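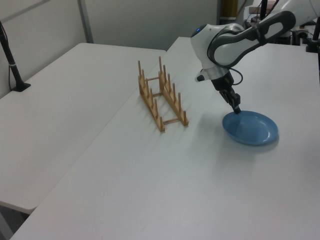 Budget season for us starts in September, so I'm writing down how we're planning the second arm station. Maybe it saves somebody else a few weeks. Thread.

We run a small dish-handling project for a commercial kitchen client, Bukar. Plates go into racks, racks go into the washer. The planning question is what a second station costs once you count everything bolted to it.

First thing I got wrong last year: I budgeted for the arm and the gripper and treated the rest as small change. Cables, stands, clamps, tables and spare fingertips all came out of a line called "misc". Misc ran out in 3 months.

This year every station gets its own sheet. Arm, gripper, sensor, mounts, tables, cabling, spares, test objects, setup hours. If it has to be there on day one, it gets a row.

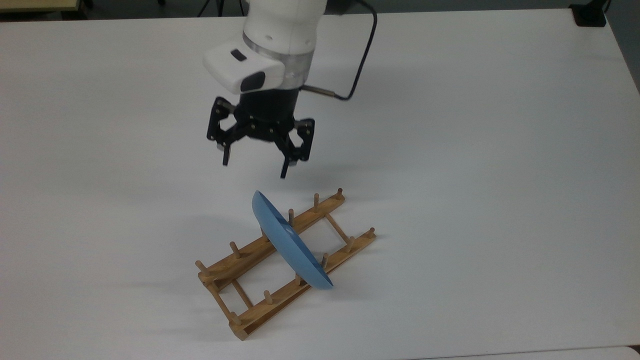
Test objects get a real row too. For us that means plates and wooden peg racks. They're cheap, but you want them all bought in one order. Change the rack halfway through and your peg spacing changes, and then you're redoing positions you already paid somebody to set.

I put down $600 for racks and plates for the year. Maja Szewczyk, who approves my spending, asked why it was a separate line at all. I showed her last year's receipts – small orders, each one with its own shipping. She signed it.

Grippers: two quotes so far, one from Zisent and one from Sæther. The Zisent price is lower, but the fingertips are sold separately. Ask for the price of a year of fingertips along with the gripper. After that the two quotes are much closer than they look.

Lead times matter as much as price. Sæther told us 15 weeks. If the order goes in after the budget is approved, the station sits half built into spring. We've asked for permission to order the gripper early and the rest later.

Used arms: we looked. Timomard had one at 30 percent off list. It came with no support contract, and adding one ate most of the discount. We passed. If you have a good technician on staff, your math may be different.

Tables. Measure the reach first, then buy the table. We did it the other way around once and ended up pushing a second table against the first to get the space. It works, but you lose floor and the heights don't always match.

Setup hours are still the row I trust least. I took what the first station needed and cut nothing. People will tell you the second one goes faster. It might. I'd rather hand hours back in June than ask for more in February.

Sheet goes to Maja next week. I'll add to this thread when I know what got crossed out.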